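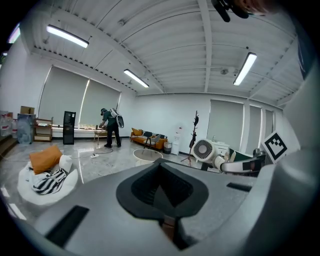

How long does a demonstration of a robot need to be before visitors believe it?
In our experience two or three minutes, if the same task is repeated at least once and the visitors are allowed to choose what is moved.

Speaker notes – "What we learned from opening the door"
Munville evening meeting, main talk, questions after

Start. Wait until the people at the back are seated. Say good evening, thank Munville for the room. Say that I will speak slowly, and that anybody may stop me if a word is not clear. Do not read the title slide.

First part – why we did an open day at all

Our workplace is called Uvar. It is not a factory hall. We have bean bag chairs, a sofa, a water dispenser and a rug, and people who come in for the first time often ask where the laboratory is. I say: you are standing in it. (Pause, some people will laugh, some not.)

For two years we showed our work only with films. The films were good, but a film is always the best attempt. Our partner Stutel asked us a simple question in January: can your neighbours come and look? We had no good answer to give them, so we said that they could.

We sent 100 invitations on paper. I wrote the text myself and it was too long. The second version had four lines and a small map.

Second part – the preparations

Here go through the list, but quickly:

The tables. We chose small wooden tables, the kind one has at home. With a big steel bench the visitors stand back. With a small table they come near, and then one can talk with them.

The cables. I must be strict with myself on this point and tell it as it was. In our trial run we had a power strip on the floor and cables going away from it to one side. One colleague said it was fine. Then a child's pushchair came through the door during the trial and we understood. On the day itself the cables were taped down along the wall.

The windows. We have windows on two sides with grey roller blinds. Keep the blinds down. The floor is shiny, and sun on the floor is difficult for the cameras and also for the eyes. It took us one whole afternoon to agree on this.

The hand-held gripper. It works like this: a person holds it and does the task, the tool records, and later the arm tries to do the same. Show it at the start of the visit and let people hold it. We made the mistake of keeping it for the end, when half of the group had already gone to the coffee.

(If the time is short, jump from here to the fourth part.)

Third part – the visit, as it went

The doors were open from two o'clock. The first group was from a school, the second was mostly retired people from the street behind us. The retired people had the better questions, I must say it.

We had planned a talk of fifteen minutes before the demonstration. With the first group I saw that they looked over my shoulder all the time, to the arm. So with the second group I spoke for three minutes only, and we started.

The task was to put a cup on a plate. The arm did it, then it did it again, then it missed the plate. I wanted to stop and explain. A colleague from Rissanen, who were helping us with the software, told me quietly to leave it. The arm tried once more by itself and the cup was on the plate. This was the moment when people clapped. I would not plan a mistake in a demonstration, this would be dishonest, but I do not switch off the machine any more when one comes.

Tell the story of the lady and the glasses case. She took it out of her handbag and asked if the arm can pick up this. We had never tried it. It needed three attempts. Keep this story short – last time I made it too long.

Fourth part – the numbers

By the end of the season we had 691 recordings which were made by visitors and not by us. Say clearly that each visitor signed a paper first, and that for children it was the parents who signed. Some of these recordings are clumsy. People hold the tool too high, or they turn to a friend in the middle. We kept the clumsy ones in a separate folder and we have not decided yet what to do with them.

Somebody always asks about the price. Answer that I can speak about hours but not about money, the contract with Stutel does not permit it.

Last part – advice for those who want to do it

Put one person at the door who does nothing else. Have water. Write the name of each machine on a card, with big letters. Let the visitors sit, a demonstration is tiring when one must stand. Check the batteries in the morning and again at noon.

Then ask for questions. Repeat each question into the microphone before answering. The sign-up sheet for the next visit is on the table by the exit, the pen is in my left pocket.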